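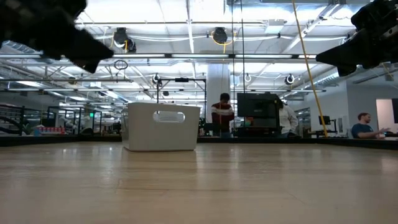 Entry screening at the Kornville ferry terminal was written for a threat that the port authority no longer ranks first. The old procedure, adopted when the terminal opened, looked for firearms and large metal objects, and it put nearly all of its equipment and staff at the passenger gate. The revised procedure, in force since November, assumes that a device may be small, may contain little metal and may be left behind by someone who never boards. Much of the change concerns the secondary table, where bags are opened by hand. Contents now go into an open container before the bag lining is checked. The specification is loose: a white plastic basket with slightly flared sides and an oval handle cut into the short side, standing on a plain wooden tabletop, would meet it. The container must be rigid, a single light color, and free of pockets or liners.

Flurina Danzer wrote the procedure for Mesomex, the contractor that staffs the terminal. Her earlier work was in cargo screening, where an item can be held for hours. A ferry passenger can be held for a few minutes before the line reaches the road.

"The time budget decides the method," she said. "You can find almost anything with enough time. At a ferry gate you get 30 seconds on the first pass, and everything you want to do has to fit into that."

The first pass consists of a walk-through detector and a visual check of the bag. A passenger who triggers either one goes to the secondary table, where two officers work together. The first handles the property. The second watches the passenger and the area behind the table and does not touch anything. Under the old rules one officer did both jobs, and an internal review found that attention to the surroundings dropped as soon as a bag was opened.

The order of the search is fixed. Outer pockets come first, then the main compartment, then the lining and straps. Electronics are set apart and swabbed. Sealed food is X-rayed unopened. Medicine stays in its own packaging and in the passenger's view, and officers may not open a container without consent. A passenger who refuses consent can ask for a swab of the outside, and the shift lead then decides whether the item may travel.

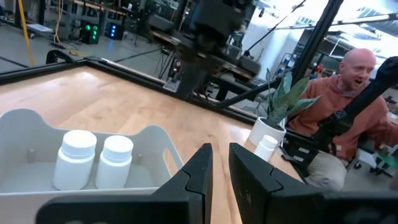

*White plastic pill bottles standing in a light gray bin.*

The medicine rule drew the most comment during the trial. Chaltu Feyisa, who manages passenger operations at the terminal, said the earlier practice varied from shift to shift. Some officers emptied bottles into a tray. Others waved them through without a look.

"Neither one was defensible," Feyisa said. "We had complaints about the first and an audit finding about the second."

The trial covered 565 secondary searches. Each was logged with a start time, an end time, the reason for referral and the result. No explosive material was found, and Danzer cautions against reading anything into that. Real devices are too rare for a trial of that size to measure detection. The log was used to measure time and consistency. Detection was tested separately, with inert training items carried by staff from another site.

Those results are restricted. Feyisa would say only that the weakest point was unattended property in the outer hall, which lies in front of the gate and is open to the public. The new procedure divides the hall into 4 sectors, and each is walked on a set interval by an officer who signs an electronic log at both ends. An unattended bag is not moved or opened. The officer announces it once, checks the camera recording for the person who left it, and clears the sector if no owner is identified. Calls to the county bomb squad, based across the river in Thomas, go through the shift lead.

Software plays a limited part. The log runs on Drarkero, a records system the port already used for maintenance, and the sector timers were added to it as a form. A video product that flags stationary objects was tested and rejected. In the outer hall it raised alerts on strollers, luggage carts and a cleaning sign, and officers had begun to dismiss alerts without checking the picture.

Training takes 2 days and ends with a timed search. Officers repeat the timed search every year, and any officer who skips a step repeats the full course. Mesomex has asked the port to pay for a second swab reader, as the single unit must be recalibrated between batches and the secondary table stops taking electronics while that is done. The request is with the port's budget office. Until it is settled, shift leads have been told to schedule recalibration in the gap after the morning sailing.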